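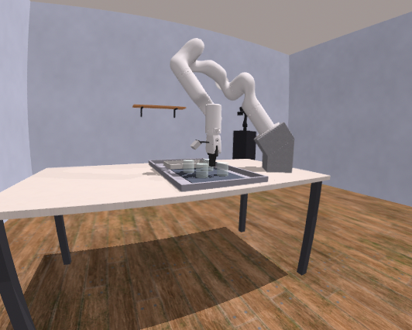 Teodoro Collado would like the last bus to run later, and he told Usbridge Transit so in May. His comment card, one of 67 handed in at the Muvville library, said the 9:40 departure leaves evening workers with a long walk home along Noonan Road. Starting with the new timetable, Route 5 will have two later trips on weeknights.

MUVVILLE, June 28, 2024. Usbridge Transit has approved changes to Route 5, which links downtown Muvville with Noonan and the Plurnorik shopping district. The new timetable takes effect with the first trip of the fall schedule.

**What is changing**

- The last weeknight bus from Plurnorik will leave at 11:10 p.m. An added trip will leave at 10:25 p.m.
- Morning buses will run every 26 minutes between 6 and 9 a.m. They now run every 40 minutes.
- The stop at Mill and Third will move one block east, to the shelter in front of the post office.
- Saturday service stays the same. There is still no Sunday service on Route 5.

Fares are not changing. Monthly passes, student cards and paper transfers will be accepted on the added trips. Riders with a reduced fare card do not need to renew it before the new schedule begins.

The later trips will use the regular route as far as Noonan Junction. From there the bus will stay on Noonan Road and skip the loop past the county offices, which are closed at that hour. Riders going to Harlan Court should get off at the Junction and use the crosswalk at the signal.

"Most of what we heard in May was about evenings," Usbridge Transit said in a statement. "People get off work at ten and the bus is gone. We had the drivers and the vehicles to fix that on Route 5, and we are still looking at Routes 2 and 8."

Several riders also asked for a stop at the Plurnorik medical building. That request was not approved this year. The driveway is too narrow for a full-size bus to turn, and the owner of the property has not agreed to a pull-off on the street side. Usbridge Transit will take it up again in the winter review.

A total of 1,000 printed timetables will be available at the Muvville library, the downtown ticket window and the Noonan post office. Drivers will also carry copies. Large-print timetables can be requested at the ticket window and are mailed free of charge.

Signs at the old Mill and Third stop will be covered the night before the change. Riders who use the bike rack at that stop should remove their bikes by then, as the rack is moving too.

Comments on the new schedule can be left at the ticket window or given to any driver.

Media contact: Usbridge Transit, Public Information Desk, Muvville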